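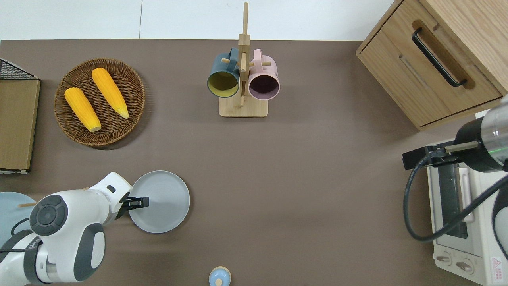 How to submit a question to the Annual General Meeting

Shareholders of Zervas are entitled to put questions to the Board before the Annual General Meeting. The steps below apply to registered holders and to those who hold shares through a nominee.

Step 1. Find your shareholder reference
The reference has nine characters and is printed at the top of your voting form. Nominee holders should ask their broker for a letter of representation.

Step 2. Write your question
Each question may contain up to 224 words and should relate to the business of the meeting – the accounts, the dividend, the election of directors or the remuneration report. Complaints about an individual account are handled separately by the Jamthorpe office.

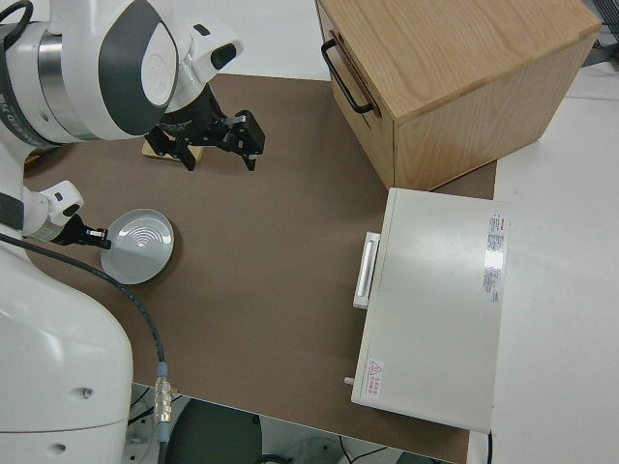 A round plate and a small wooden block on a brown tabletop.

Step 3. Send it to the Company Secretary
Questions should be addressed to Stelios Kalogeropoulos, Company Secretary, at the registered office in Brisville, and must arrive by 10 July 2019. Please include your full name and reference. Unsigned letters cannot be accepted.

Step 4. Receive your reply
Where several shareholders raise the same matter, the Chairman, Panagiotis Pappas, will give a single answer at the meeting. Other replies are sent by post. All answers are then published in the Governance section of the website, where they remain until December.

Shareholders who wish to withdraw a question may do so in writing at any time before the meeting opens.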